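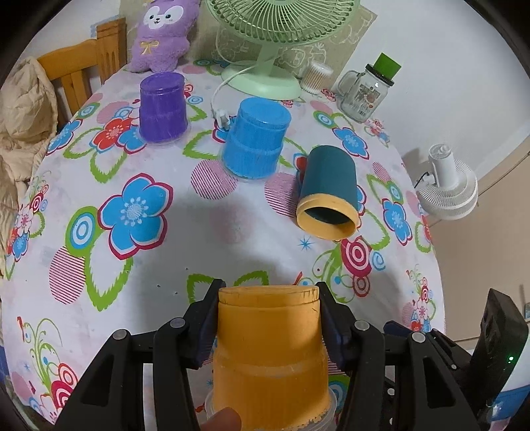 Section 4: Your first grips

I always start people on plastic cups with the Altton hand gripper, and four is plenty.

1. Stand the cups upside down on a table, well apart.
2. Open the jaws fully and bring them down either side of the cup.
3. Squeeze slowly until both pads touch the wall — then stop squeezing!

Note: if one pad lands first, the cup will skate sideways. Back off and line up again (I still do this more than I'd like).
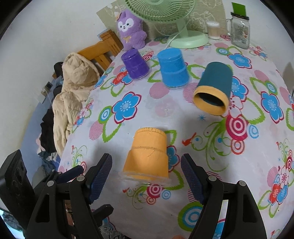
4. Lift a little, hold, and set the cup down before you open up.
5. Do 25 of these before you try a cup lying on its side.

Caution: keep your fingertips clear of the pivot pins when the jaws are closing. They nip.

The pads are good for 2000 grips, after which Dougal Paterson at Fisgate will post you a new pair. Ask for part 867.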